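3.2 Print scale and perceived enclosure

Most earlier work on patterned wall coverings treats scale as a property of the print alone, given as the repeat length in inches. Karagiannis proposed a ratio measure in which the width of the largest motif is divided by the width of the wall that carries it. We adopt that ratio here, with one change: where a motif is cut by a panel joint or a corner, the full width of the motif is used and not the visible part. Tamuno argued for the opposite choice in the Kenora survey, on the grounds that occupants respond only to what they can see. The two methods give nearly the same ranking for large rooms and differ mainly for closets, booths, and other small enclosures.

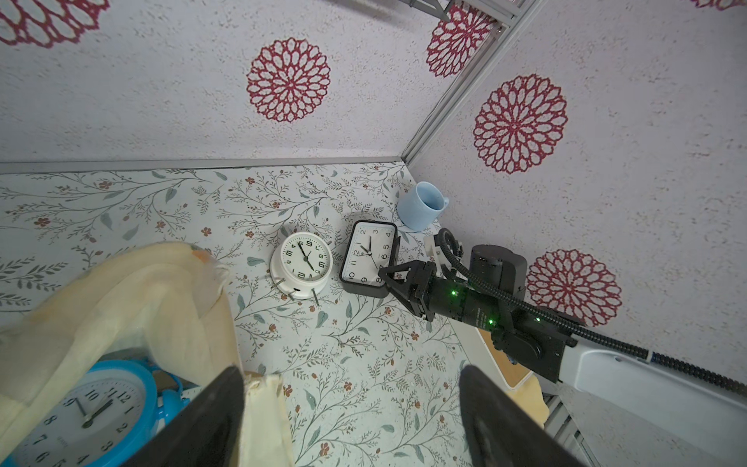 Scale ratio alone did not predict the ratings collected at Mutthorpe. Respondents were shown printed sheets and asked to rate each on a 100-point scale running from "open" to "closed in." Sheets with a high ratio were rated as more closed in only when the ground was dark or when the motif color was close to that of the ground. A second factor is the contrast in scale between adjoining surfaces. In Figure 4, large red flower medallions on a white speckled wall meet a pale floor paper with thin vines and small flowers, so that two scales meet across the joint. We code such a pair as "mixed scale, linked hue." Pairs of this type were rated more consistently than pairs with unrelated hues, although the spread remained wide among respondents who had never hung wallpaper themselves.

The Trudska catalog was used as the source for all motif names. Where the catalog lists a single design under several names, the earliest is retained. Colorways were recorded under the same lamp in December, and two sheets that had faded along the fold were replaced before rating began. The final set held 400 sheets. Sheets with metallic ink were left out because their apparent contrast changes with viewing angle, and the present model has no term for this.

Repetition across more than one wall is coded separately. A motif that continues onto adjacent walls receives a continuity score of 2; a motif confined to one wall receives 1. Ceiling use is noted but does not enter the score.
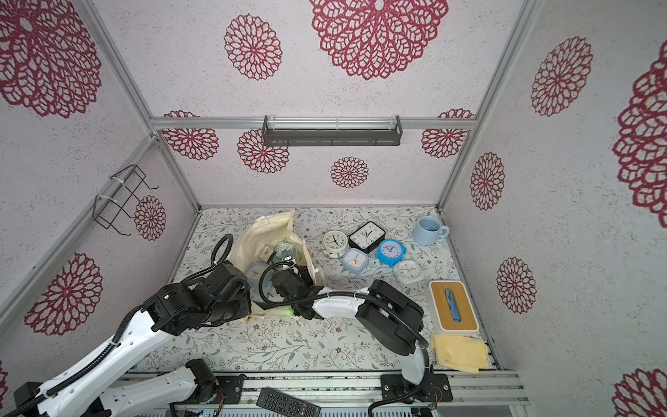 Figure 4. Medallion print at large scale relative to the enclosing surfaces.

3.3 Coding reliability

Each sheet was coded independently by Nnamdi Tamuno and by the first author. Disagreements were concentrated in the hue category, where rust and brown were often exchanged.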